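Nadja Wyss asked how we got on with the noise in the flats at Plellgate, so I'm putting it in one thread. We live on the second floor, with people above and below. The building is a converted mill office with timber floors.

There are two kinds of noise. One goes through the air, such as voices and television. The other goes straight into the building when something touches it: feet, chairs, a dropped spoon. People mix them up and buy the wrong thing.

We did that. We bought foam tiles and stuck them on the bedroom wall. They made the room sound less echoey to us and did nothing for Senad Kos downstairs, who could still hear every step. £580 gone, and the paint came off with them when we moved them.

Senad was decent about it. In April we swapped phone numbers and he texted me when something was loud. After a few weeks we had a list. Walking was on it less than I expected. Top was the kitchen chairs, then the washing machine, then the bedroom door.

The door took five minutes. The latch was hitting the plate, so I bent the plate back and put a strip of foam on the frame.

For the washing machine, check the level first. Ours rocked on one corner. We turned the foot down, tightened the lock nut and put a rubber mat underneath. Senad still hears the spin but says it no longer hums in his ceiling. We don't run it after nine.

Rugs: the underlay matters more than the rug. We got a heavy felt one from Karagiannis on Hardale Road, cut to size for the hall and living room. Take your doors into account. Two of ours had to be trimmed.

If you rent, read your lease before you lift carpet. Ours says bedrooms and hall must stay carpeted. Signe Blöndal in the next block didn't know hers said the same and had to put it all back.

Chairs and desks are the cheap part. Felt pads on every chair leg, the nail-in kind if the wood will take it, as the stick-on ones slide off in a month. Desks need a different approach. A white standing desk like this one has a T-shaped foot at the bottom of each leg, and small round pads are no good if they miss the parts that carry the weight. I'd put a strip of dense rubber along the full length of each foot, and lift the desk to move it instead of dragging it. 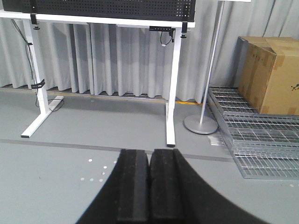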